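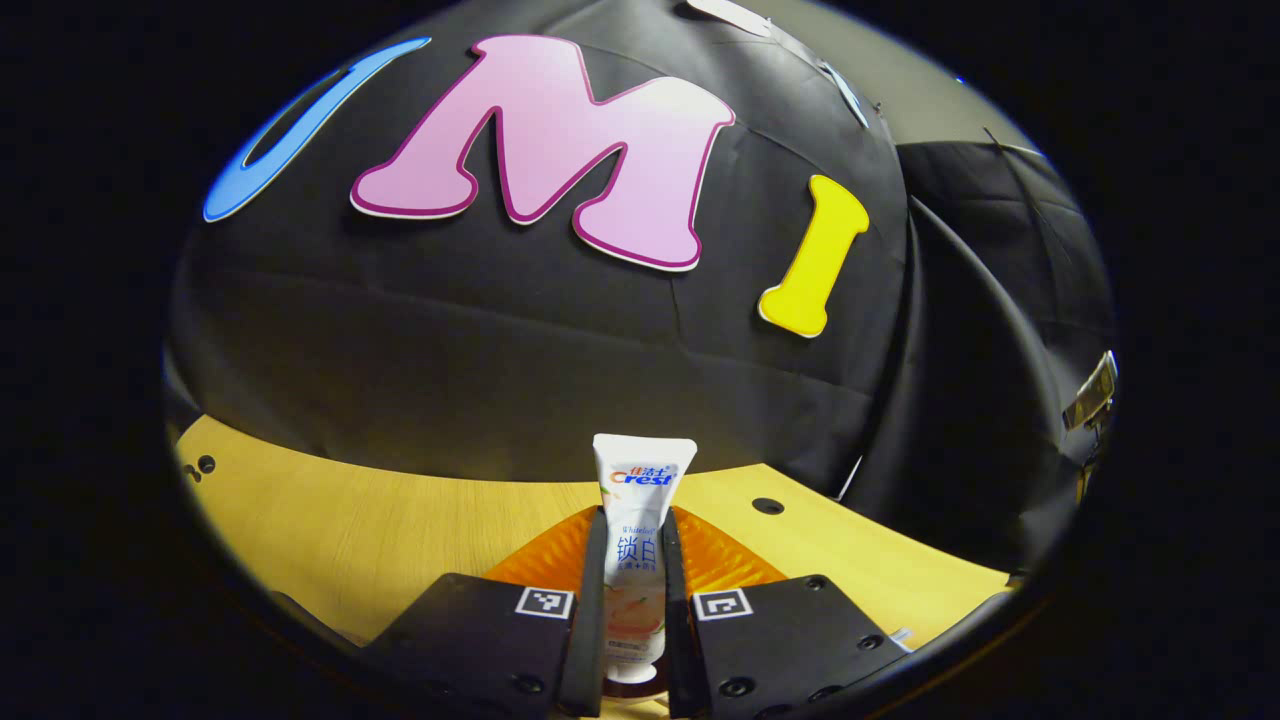
两根黑色的长"手指"从左右两边夹住一支牙膏，白盖子朝下。

小小问号站 > 大人们怎么上班 > 仓库里的新手指

仓库里来了会夹牙膏的手指，那叔叔阿姨们干什么呢？

10月5日 星期一

先问你一件小事：早上你是怎么拿牙膏的？

大概想都没想吧！手一伸，一捏，就拿起来了。我以前也从来没想过。后来我去了一趟 Gunby 镇上的仓库，在那儿待了整整一天，看机器学拿东西，回家以后我刷牙都刷得特别认真（我妈妈还以为我牙疼）。

那个仓库是 Plavex 公司的。你在网上买牙膏、肥皂、袜子、橡皮擦，总得有个地方先放着，再有人一样一样找出来装进箱子寄给你，对不对？Plavex 干的就是这个。他们的货架一排一排，高得我脖子都仰酸了。货架上一共有464个格子，每个格子放一种东西，格子上贴着号码。我还专门去找了最后一个，464号，里面是浴帽，有点失望，我本来希望是什么神秘的东西。

带我参观的是 Sharada Arumugam。她在这儿上班12年了，以前是拣货员，现在做的工作叫"教练"。教谁呢？教机器。这个待会儿再说，我先讲讲拣货是怎么回事。

拣货员的一天

拣货就是照着单子拿东西。单子上写：牙膏一支、梳子一把、毛巾两条。你推着小车去找格子，拿出来，核对一下，放进车里，再去下一个格子。听起来像寻宝游戏，我当时就说，好好玩啊！

Sharada 笑了，她说你试试。

我就试了。她给我一张很短的单子，我走错了两次，拿错了一次（洗发水和护发素长得也太像了吧），弄完以后腿已经有点软。她说，以前忙的时候，一个拣货员一天要拿500件东西。最难受的还是弯腰，最下面那一层格子贴着地板，拿一件就得弯一次。你可以现在站起来弯腰摸十下脚尖，再想想一整天都这样是什么感觉。

所以仓库里的人早就盼着有个帮手了。

两根手指够用吗

帮手的名字叫 Nuchit。别想成电影里那种会走路会聊天的铁皮人哦，它没有脸，没有腿，也不会跟你说早上好。它是一条固定在台子边上的手臂，手臂最前面装着夹爪，夹爪上有两根手指。

你可能会说，才两根？我有十根呢！

我也问了一样的话。你可以做个实验：把一只手的大拇指和食指伸出来，其他手指握紧，然后去拿桌上的东西。铅笔能拿，橡皮能拿，杯子嘛……拿得起来，但是有点晃。许多小东西用两根手指真的就够了。机器手指越多，要同时管的事也越多，出毛病的地方也跟着多起来。

最上面那张照片里就是两根手指的夹爪，又窄又长，黑黑的，紧紧贴着牙膏的两边。牙膏是竖着的，压扁的那一头朝上，盖子朝下。牙膏管上有"佳洁士"三个字，下面还印着一个粉粉的、像桃子的图案，我看到的时候有点想吃桃子。

牙膏为什么难拿

我以为最难拿的东西一定是鸡蛋。可是教练们说，牙膏也很让人头疼！

你看，鸡蛋虽然容易碎，但是它的样子不会变。牙膏呢，一头是圆圆的盖子，另一头是扁扁的尾巴，中间是软的。夹得太轻，它会滑下去。夹得太重，它就瘪了，万一盖子没拧紧……你懂的，一坨白色的东西飞出来。夹尾巴那一头呢，它会晃来晃去，像钓上来的小鱼。

你的手碰到牙膏的时候，皮肤会悄悄告诉你好多事情：软的、滑的、快掉了、再用一点力。这些消息跑到脑子里，脑子再告诉手指怎么办，快得你根本感觉不到。机器没有皮肤，这些消息得另想办法弄到。

一个办法是用眼睛，也就是摄像头。再看看照片，两根手指旁边的黑色外壳上，左边一个、右边一个，都有黑白小方块，里面的花纹有点像迷你版的二维码。这种小方块叫"标记"。摄像头很喜欢它们，黑白分明，一眼就能认出来。电脑看到左边的标记在哪儿，右边的标记在哪儿，就能算出两根手指离得多远。离得远，手张开了；离得近，手合拢了。

你也可以这样玩：在两只手的大拇指指甲上各贴一张亮亮的小贴纸，让弟弟妹妹站远一点，只看贴纸，猜你两只手隔得有多远。他们当的就是摄像头。

机器怎么上课

好啦，现在说说"教练"是干什么的。

从前教机器，要写特别特别长的命令：往左移一点，往下移一点，合拢，停，往上抬。要是牙膏放歪了一点点，命令就不管用了，机器会很认真地夹住一团空气。我想象了一下那个样子，笑了半天。

现在有一种新办法，人先做给机器看。教练手里握着一个夹子，样子和机器的夹爪差不多，夹子上带着摄像头。教练用它去夹牙膏，摄像头就把整个过程都记下来：从哪边靠近的，什么时候合上的，夹在哪个位置，后来放到了哪儿。同一个动作要做好多遍，每一遍都有一点不一样，牙膏有时候站着，有时候躺着，有时候压在梳子下面。

Sharada 教"拿牙膏"这一课，足足示范了200遍！

我问她会不会无聊。她说第一天会，第二天就开始跟自己比赛了，想各种奇怪的放法来考机器，把牙膏斜着靠在肥皂盒上啦，塞进箱子角落里啦。她还说，做着做着才发现自己原来是这么拿东西的：她总是先碰一下，再捏紧。拿了这么多年，她自己都不知道有那一下"先碰"。

这有点像你教同桌系鞋带。你自己系得飞快，一教别人就卡住了，咦，我是先绕左边还是先绕右边来着？

电脑把这些示范都看完，就去找里面相同的地方。然后轮到 Nuchit 自己试。我去的那天看它试了一小会儿，第一次夹到了，第二次夹歪了，牙膏"啪"地倒下来，旁边的人一起"哎呀"了一声，好像在看足球赛。我也跟着喊，喊得最响。

变好的事

我那天最想知道的其实是人的事。机器来了，原来干活的人怎么样了？我在休息室里吃三明治的时候，到处问（我嘴里还有面包，不太礼貌，对不起）。

大家最先说的都是腰。最下面那层格子里的东西，现在会由传送带送到台子上，再由 Nuchit 去夹，拣货员用不着老是弯腰了。有位叔叔说，他以前下班回家就想躺在地板上，现在还能陪女儿去骑车。

第二件是晚上。以前夜班要来很多人，现在夜里有一部分活儿由机器来做，上夜班的人少了，好几个人换到了白天，能在家里吃晚饭。

还有就是新工作。除了教练，还有人专门照顾机器，擦摄像头、拧螺丝、换磨坏的零件。你别小看擦摄像头，镜头上有一个指纹印，机器看东西就像戴着一副脏眼镜。还有一种工作我特别喜欢，叫"救场"：碰到 Nuchit 搞不定的东西，台子上的灯会变成黄色，救场的人就走过去，用手一拿，好了。

什么东西它搞不定呢？我打听来了一些：透明的塑料袋，摄像头常常看不清它的边在哪里。一大包软绵绵的棉花。两个粘在一起的盒子。还有毛绒章鱼，腿太多了，夹起一条，另外几条还挂在别的东西上。

变难的事

也有人不太高兴，我觉得应该告诉你们。

有位阿姨说，她喜欢以前那样推着小车走来走去，一边走一边和别人聊天。现在她大部分时间站在台子旁边，说话的人变少了。她还说机器干活没有快慢的脾气，一直是那个速度，人站在旁边，有时候会觉得被催着走。后来他们跟公司商量，在台子上装了一个大按钮，谁要去喝水、上厕所，按一下，传送带就停。我按了一下（问过才按的！），传送带真的乖乖停住了。

另外一件事更大。仓库里需要的拣货员比以前少了。Plavex 说没有让人直接走，可是有人退休以后，公司就没有再招新人。那些本来想来这里上班的人呢，就少了一个机会。有几个拣货员去学了新工作，也有人学了一阵子觉得不喜欢，自己换到别的地方去了。Sharada 有个老朋友就去了花店，她说很替朋友开心，可是中午吃饭的时候还是会想她。

所以要是有人问你，机器来上班是好事还是坏事，你可以先反问他：对谁来说呀？腰疼的叔叔、爱聊天的阿姨，还有想来找工作的人，回答可能都不一样。我自己想了一路，坐公交车还坐过了一站，也没想出一个一句话就能讲完的答案。

你们寄来的问题

上次我说要写仓库，信箱里一下子来了好多问题，我挑几个答一答。

机器会累吗？
它不会像我们那样累，不会打哈欠。可是零件会磨坏，手指上贴着的软垫用久了会变滑，得换新的。Nuchit 到了晚饭时间还会停一阵子，让人检查一遍。

机器知道牙膏是什么吗？
它不知道刷牙这回事，也不知道薄荷是什么味道。它看到的是形状和颜色，学会的是手指该到哪里去。你要是给它一支胶水，样子差不多，它也会照样夹起来，一点都不觉得奇怪。

要是它夹到人的手怎么办？
问得好！台子周围有一圈感应器，人的手伸进去，手臂马上就停。仓库里的人还有一条规矩：机器在动的时候，手不能伸进台子里，就算你觉得它肯定会停也不行。我去参观的时候站在黄线外面，脚尖都没敢过线。

为什么不给它做一只和人一样的手？
有人在做呢，五根手指的那种。不过那样的手很贵，也很难教。你想，光是两根手指的夹子，一支牙膏就要示范那么多遍。

我长大了也能当机器的教练吗？
当然能啊！Sharada 说，会拆东西、会写程序都很有用，可是她最想要的同事是那种有耐心、眼睛尖的人，能看出"这一次和上一次有哪里不一样"。她自己是2月才开始学看电脑画面的，之前连鼠标都不太爱用。

回家玩：夹子教练

准备一双长筷子或者一个厨房夹子，找几样不怕摔的东西：牙膏（盖子拧紧！！）、袜子、橡皮擦、一个小橘子，再拿一个盘子。

找一个人当教练，一个人当机器。机器要把眼睛闭上，教练只能用嘴说："往左。往下。停。合上。抬起来。"看看你们要用多少句话才能把牙膏放进盘子里。

然后换一个玩法。机器先睁开眼睛看教练做三遍，一句话也不许说，再自己来做。哪种办法更快？

我和我哥玩第一种的时候，将近一个钟头都没把橘子弄进盘子里，后来橘子滚到沙发底下去了。我哥当教练的时候老是把左和右说反，他说是我听反了，这件事我们到现在还没吵完。

第二种玩法里，你可以故意把牙膏换个方向放，看看"机器"还会不会。会的话，就再把它压在袜子下面。想出了什么特别刁钻的放法，写信告诉我，我转给 Sharada，她说她的考题快用光啦。

下一篇我要去 Follent 面包厂，看一台专门给小面包翻身的机器。听说参观的人要戴发网，我已经开始担心我的刘海了。

相关文章
· 传送带为什么不会打结？
· 二维码里的小方块都在说什么
· 超市的自助收银台是谁在管
· 我跟着邮递员走了一个上午
· 手指上的皮肤有多灵？三个小实验
· 洗碗机发明以前，餐馆里谁洗碗

联系我们 | 给小小问号站写信 | 家长须知 | © 小小问号站 版权所有 | 返回顶部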